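Workshop notebook, Flustcombe — flower table and teal sheet
Nov 8, 2019 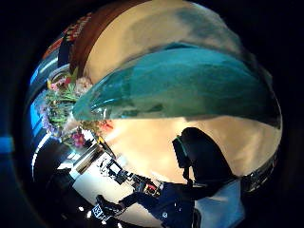
Teal sheet and flowers against the beige, late in the session.

Carried on with the display for the Ngata order. Paora wants the teal to read as water from the far side of the room, with the flowers at the narrow end so the eye finishes there. Most of the day went on colour.

The lower rim goes almost aqua where it meets the warm background. The far right end drops to a deep navy and I am less happy with that. Fionnuala likes the dark end and says it gives the curve some weight. Left it for now. The streaks in the teal look watery enough without more work, so no more glaze on it.

Flowers: white and pale pink at the top, lavender-purple to the outside, one strong magenta lower down. Also a small orange-red one just under the tip of the teal, which picks up the orange in the background. Keep that one where it is. I tried it further out in July on the first version and it was lost. Stems were recut before they went in, 2 cm off each, and the water changed at the same time. Paora asked for more green on the left. I would wait until the buds have opened before adding any.

Background: warm in the middle, going to peach on the right. The Jirkasau lamp is still the better of the two for this. Vidby's is too white and kills the lavender. Tried both at 15 minutes each and went back to Jirkasau. There is a grey smudge of shadow on the pale surface, upper right. Moving the lamp 11 cm to the left made it softer but took the brightness out of the middle, so I put it back. Might try a sheet of tracing paper over the lamp instead.

Fionnuala's notes, copied from her pad so they don't get lost:
teal tip could come down a touch, it crowds the flowers
leave the reddish-brown band showing, it makes an edge for the beige
check everything again in daylight

I agree with the second. Not sure about the first — if the tip comes down it will cover the orange-red flower, and then we have to move that as well. Will mock it up with a paper strip before touching anything.

To get: floral wire, tracing paper, another roll of the wide tape (16 m, the short rolls run out halfway through a job). Paora has the key to the store cupboard.

Lamp settings are written inside the back cover.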